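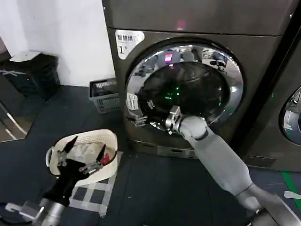
Fig. 1. Right gripper at the rim of the door, left gripper over the basket. Machine no. 1.

Handout 6: The door fault

OK, so last time we did the nice part of the laundry task, and I promised you the ugly part. This handout goes with the Bergeron log, run 299, so have the log open while you read. I'll use "door arm" for the right arm and "basket arm" for the left one, same as in the lecture.

The short version is that the door arm closed its fingers on the rim, reported a good grasp, and started to pull. The door didn't move. The controller (we run Pisum for both arms) decided the arm was lagging behind its path and pushed harder to catch up, which is exactly what we'd told it to do! By log line 2691 the wrist torque was past our soft limit, and the stop came at line 3342. That's a long stretch of lines for an arm to be leaning on a household appliance.

So why did it report a good grasp? The check we wrote was embarrassingly simple. If the fingers stop closing before they reach zero width, something must be between them, so call it a grasp. Something was between them, all right – a bit of rim, at a bad angle, and nowhere near the place where you want to pull. The check has no idea what it's holding or where.

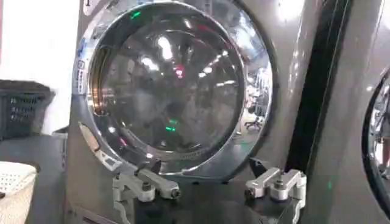
I blame the chrome for part of it, and I blame myself for the rest. A shiny ring is a rotten thing to estimate depth from. The highlights slide along the metal as the wrist moves, and our edge finder loves a highlight. In the replay the estimated rim position jumps toward the glass and back again several times during the approach, and we averaged the jumps, as if the average of two wrong answers would be a right one. Please don't do that in your projects.

Gunnlaugur Hviid asked after class why we didn't just use the label as a landmark, and it's a good question. The label is flat, it has crisp dark printing on white, and it doesn't move when the door does. You get a decent cabinet pose out of it and then the hinge line follows from your measurements of the machine. The catch is that the wrist camera has to see it, so you need a look-first pose off to the left of the door before you go in. It costs you a little time per run. Take the deal!
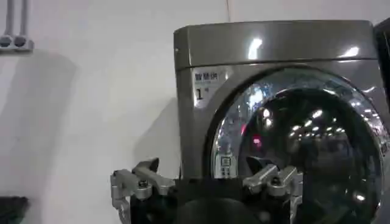 What we changed

First, the grasp check now wants two things: finger width inside a narrow band, and a tiny test pull that has to produce motion. If the pull gives force and no motion, the arm lets go and backs off along the way it came.

Second, the soft limit is a real stop now. Before, it wrote a warning and carried on (I know, I know). Ultmont, our supervisor process, reads wrist torque directly and doesn't ask the planner for permission.

Third, and this one took me longest to see, the two arms share a stop. In run 299 the basket arm kept following its own plan while the other one was straining. Fingers in among clothes are easy to snag, and you do not want one arm dragging a sleeve while its partner is hooked on a door. 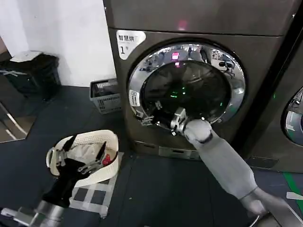
Page last changed: 26 Jan 2020

One more thing on recovery. After a torque stop, don't open the fingers right away. The arm is loaded like a spring, and if you release it all at once the wrist can jump. Bleed the torque down first, then open, then retreat. The Tostitby exercise sheet has you write this sequence as a small state machine, and I'd like to see a timeout on every state.

For the lab: keep everyone outside the floor line whenever the arms are powered, and have one person on the stop button who isn't also typing. If you need to reach the basket or the door, power down both arms, even if you're only going near one of them.

Reading questions for next time are the same as on the sheet, except skip the second one, I worded it badly. We'll pick it up again in May when we get to force control.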